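Cuaderno de taller, Erken
Entrada 97. Bidones, mordiente y la mesa blanca

Retomo donde lo dejé, que era en mitad de una frase sobre el alumbre y ya no me acuerdo de cómo acababa. Da igual. Lo importante: el baño del Clumotetti sigue saliendo desigual y llevo desde agosto echándole la culpa a la lana, y creo que la lana no tiene ninguna culpa (perdón, lana). Hoy he dejado los tintes quietos y me he puesto con los recipientes, que era lo que tocaba hace semanas y siempre me daba pereza.

Primero las pesadas, que las quiero tener escritas en algún sitio que no sea el dorso de un albarán. Bidón 1, vacío y con tapón: 562 g. Bidón 2, vacío y con tapón: 535 g. Los dos son de la misma tanda de Feltell y yo daba por hecho que pesaban igual, así que cuando preparábamos la solución a peso restábamos siempre la misma tara. ¡Veintisiete gramos de diferencia! En el bidón lleno casi no se nota, pero cuando preparamos medio lote para pruebas sí, y las pruebas son justo lo que no nos cuadra. He repetido la pesada después de tarar la Santoro otra vez, porque la Santoro tiene sus días, y sale lo mismo. He probado también a cambiar los tapones entre ellos por si era eso. No era eso.

A partir de ahora cada uno lleva su tara escrita en cinta, pegada en la base. En el costado no, por favor, que ya sabemos lo que pasa con la cinta cuando chorrea algo y luego hay que rascar el pegamento con la uña.

Segundo: limpieza. Receta que he usado, por si alguien tiene que repetirla y yo no estoy:

Agua templada hasta la mitad, 300 ml de vinagre de limpieza, cerrar, agitar bien, dejar reposar tumbado sobre una cara, luego sobre la otra, y de pie al final. Vaciar despacio en la pila grande. Aclarar tres veces. Si después del tercer aclarado sigue oliendo a vinagre, una cuarta y a otra cosa.

Lo de tumbarlos por las dos caras parece una manía mía y un poco lo es, pero la vez que los dejé solo de pie se quedó una línea de posos a la altura del agua y tuve que volver a empezar. Los posos eran blanquecinos, supongo que alumbre que no llegó a disolverse. O sea que una parte del mordiente que pesábamos con tanto cariño se quedaba en el bidón, y al baño llegaba lo que llegaba. Me inclino bastante por esto como causa principal, más que por la tara. Pero claro, pueden ser las dos cosas a la vez, y entonces a ver quién las separa.

Prueba que me he apuntado para la semana que viene: disolver el alumbre aparte, en agua caliente y en jarra, y pasarlo al bidón solo cuando esté transparente del todo. Antes lo echábamos directamente por la boca con el embudo y a agitar. Muy cómodo y muy mal.

Tercero, la mesa. He despejado la blanca y la he dejado para trabajo de bidones, al menos mientras dure esto. La otra es más grande, pero con la madera teñida no ves una gota ni aunque la busques, y en la blanca se ve todo (también lo que uno preferiría no ver, hay unas motitas oscuras que no salen ni con el estropajo y que me temo que ya forman parte del mueble). He pasado la bayeta dos veces y me rindo.

Los guantes: he usado los negros de punto para mover y sujetar, que agarran mucho mejor que los de nitrilo. OJO, para verter no valen, que son de punto y lo que caiga encima pasa. Para verter, nitrilo. Si hay que hacer las dos cosas seguidas, pues se cambia uno, qué le vamos a hacer. He colgado los de punto en el gancho junto a la puerta; si alguien se los lleva para descargar cajas, que los devuelva sin grasa.

Con las manos he estado probando cómo se coge mejor el bidón en la mesa. Mi conclusión provisional es que una mano por arriba, hacia el hombro, y la otra en el lateral, y nunca las dos en el mismo lado porque se te va. Las esquinas redondeadas resbalan más de lo que uno cree. También me gusta apoyarlo bien y girarlo sobre la mesa antes de levantarlo, así notas si el peso va a un lado.

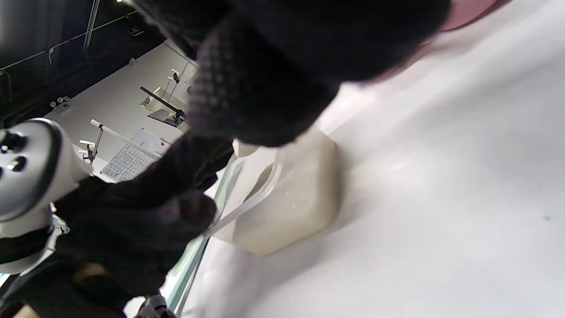 Última modificación de esta página: 30 de septiembre

La pieza transparente del lateral merece párrafo propio, porque me ha dado la tarde. Es lo que más cuesta dejar limpio y lo primero que todo el mundo agarra sin pensar. Yo mismo lo hago, no voy a dar lecciones. Para repasarla por fuera, paño suave y nada más; con el estropajo verde se raya y pierde el brillo, y una vez rayada se agarra allí toda la porquería del taller. Pregunta pendiente para Feltell: si venden esa pieza suelta o hay que comprar el bidón entero. Si es suelta pido dos y nos olvidamos. Si es el bidón entero habrá que mirar el presupuesto del Clumotetti, que está como está.

El color también me tiene mosqueado, aunque menos. El plástico es de un crema tirando a beis y no consigo recordar si vinieron así o se han ido poniendo. No encuentro ninguna foto de cuando llegaron. Si alguien la tiene, que la deje en la carpeta compartida. De momento no le doy importancia, pero si el material está cogiendo color de los baños quiero saberlo antes de meter el amarillo, que es delicado y lo chiva todo.

Cosas que se me quedan sin hacer:

Escribir a Feltell por lo de la pieza y, ya de paso, por los tapones (el del bidón 2 cierra pero rasca un poco al final de la rosca).
Pesar los bidones pequeños del estante de abajo. No me he atrevido, vista la sorpresa de los grandes.
Corregir las hojas de las pruebas de agosto con la tara buena de cada bidón. Aquí el problema es que no apuntamos cuál usamos en cada una. En dos hojas pone "el de siempre", con mi letra, así que no puedo protestar.
Comprar vinagre. Queda un culo de garrafa.
Cambiar la pila de la Santoro.

Sobre repetir las pruebas antiguas: yo repetiría solo las tres que salieron más raras y dejaría el resto. Con lana de la misma partida, y una sola variable cada vez, que luego nos emocionamos y cambiamos el agua, el alumbre y el tiempo en la misma mañana. Primera tanda con el método viejo en bidón limpio. Segunda con el alumbre disuelto aparte. Comparamos madejas a la luz de la ventana y sin el fluorescente, que engaña muchísimo con los ocres.

Los dos bidones se quedan escurriendo boca abajo sobre la rejilla. Mañana miro si han secado por dentro antes de cerrarlos. Las llaves del armario del alumbre están en el cajón de los embudos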